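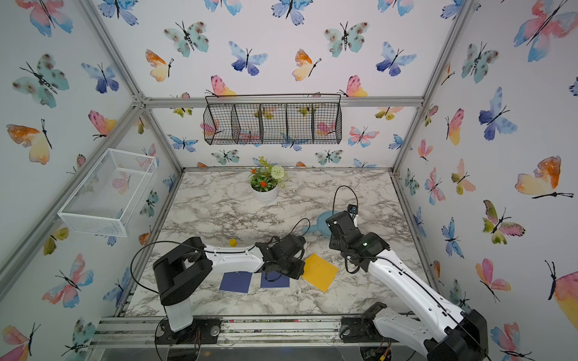
Wer tapeziert, muss es wieder abreißen dürfen

Meine Mutter hat in 30 Jahren dreimal tapeziert, und jedes Mal war die Wohnung danach eine andere. In den Neubauten, die in Brukach vermietet werden, ist das nicht mehr vorgesehen. Dort steht im Mietvertrag, dass die Wände weiß zu bleiben haben. Wer eine Tapete anbringt, und seien es Schmetterlinge in Aquarellfarben im Kinderzimmer, braucht eine schriftliche Zustimmung. Die kommt selten.

Ich halte das für falsch. Die Vermieter führen an, dass Tapete beim Auszug Arbeit macht. Das stimmt. Eine Vliestapete lässt sich aber trocken abziehen, und ein Zimmer ist an einem Vormittag wieder kahl. Eine dunkel gestrichene Wand macht mehr Mühe, da sie oft zweimal überstrichen werden muss.

Dace Laur, die in Plunden einen kleinen Malerbetrieb führt, hat mir ihre Preise gezeigt. Für das Entfernen und Weißstreichen einer einzelnen Wand verlangt sie 107 Euro. Diesen Betrag könnte man bei Vertragsbeginn hinterlegen, und die Sache wäre erledigt.

Gegen Muster wird auch der Geschmack ins Feld geführt. Sie seien unruhig, man sehe sich daran satt. Das mag für manche gelten – ich selbst habe eine Blättertapete nach zwei Jahren nicht mehr ertragen und sie heruntergeholt. Das war aber meine Entscheidung und meine Arbeit.

Wer 10 Jahre in einer Wohnung lebt, sollte über seine Wände bestimmen können. Für den Zustand bei der Rückgabe haftet er ohnehin. Die Verwaltung in Brukach will ihre Verträge im März überarbeiten. Den Satz mit den weißen Wänden kann sie bei der Gelegenheit streichen.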